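How Does a Robot Learn to Pick Things Up?

Picking up a bar of soap is easy for you. You look at it, reach out, and close your fingers. You have done it so many times that you don't think about it.

A robot has no memories like that to start with. Somebody has to give it examples. This page is about where those examples come from.

What is an example?

When people talk about robot learning, an example is a recording of one small job done from start to finish. The job might be "put the pouch in the box" or "move the tube to the other side of the table." The recording holds two kinds of information. One is what the camera saw. The other is how the hand moved and how wide the fingers were open at each moment.

A computer program called a model studies many of these recordings. It looks for patterns that connect what the camera sees to what the hand should do next. After enough practice, it can try the job with a real robot arm.

People do the job first

You might think the robot has to be there for the recording. Often it stays switched off in another room, or in another city. A person holds a gripper in each hand and does the job with those. A gripper is a tool with two jaws that open and close, a bit like kitchen tongs. Each one has a handle for the person.

Why use grippers when fingers work better? A robot arm has a gripper at its end, and it can't copy what five fingers do. If the person uses two jaws, the robot can use two jaws the same way.

Small, everyday things make good practice. Soft things change shape when you squeeze them. Shiny packets bend and slide. Hard tins don't bend at all, but they can be tricky to lift when they lie flat. The model needs to see all of these. 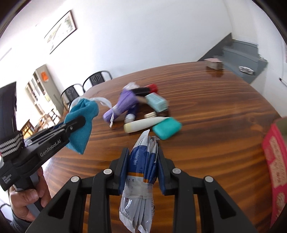
A day of collecting

Cameron Mowat collects examples for a project called Tevcombe. The work starts at 9 in the morning. Each recording follows the same 4 steps:

1. Put the objects on the table and mix them up.
2. Start the recording and say the name of the job.
3. Do the job at a steady speed.
4. Stop the recording and check it.

On a good day Cameron makes 59 recordings. Some have to be thrown out. Maybe a hand blocked the camera, or the job was left half done. A dropped object is sometimes kept, as long as the person picks it up again and finishes. The model can learn from that too.

How many are enough?

The Tevcombe team wanted 1,000 recordings of sorting small things on a table. They ended up with 1,750, made on different tables and in different rooms. If every recording used the same table, the model might get confused by a new one.

Words to know

Gripper: a tool with jaws that a robot, or a person, uses to hold things.
Model: a computer program that learns from examples.
Recording: the saved pictures and movements from one job.

Try it yourself

Take two pairs of kitchen tongs and put some socks, a spoon and an empty box on a table. Using only the tongs, put everything in the box. Ask a friend to watch and write down each move you make.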